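Sokton repair mornings are back, and I'm thrilled
9/26/25

Well, I've been itching to share this one! The Sokton repair mornings are starting up again after the summer break, and this time they've got a proper home in the old Cloltolance building, just behind the library. I popped in for the opening and ended up staying until they were stacking the chairs.

If you've never been, you bring along something that's stopped working — a lamp, a radio, a toaster that only does one side — and sit down with someone handy who shows you how to have a go at it yourself. It costs nothing, though there's a tin by the door for tea and spare fuses. I took my mum's old hairdryer and came home with it in more bits than I'd planned, but I do now know what a thermal cut-out is. 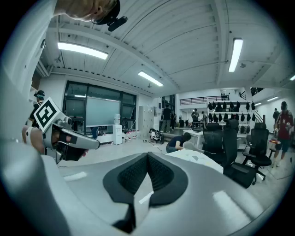 Hands-on at Sokton, with a device held at the ready.

There are 30 places each morning and 18 had gone before I'd even got my coat off, so do put your name down early. The Kwak café next door is doing soup and a roll for anyone with a repair ticket (the leek one is lovely, get there before noon). Amen, the hardware shop on the corner, has given 200 plugs and a big box of screws, and I spotted plenty of people rummaging through that.

Sewing machines are the one thing they can't take yet, as the room is short of sockets along the back wall. I'm told that should be sorted by the next session. Parking is a bit of a squeeze too, with only 20 spaces, so I'd walk if you can manage it. Doors open at ten and the kettle goes on shortly before.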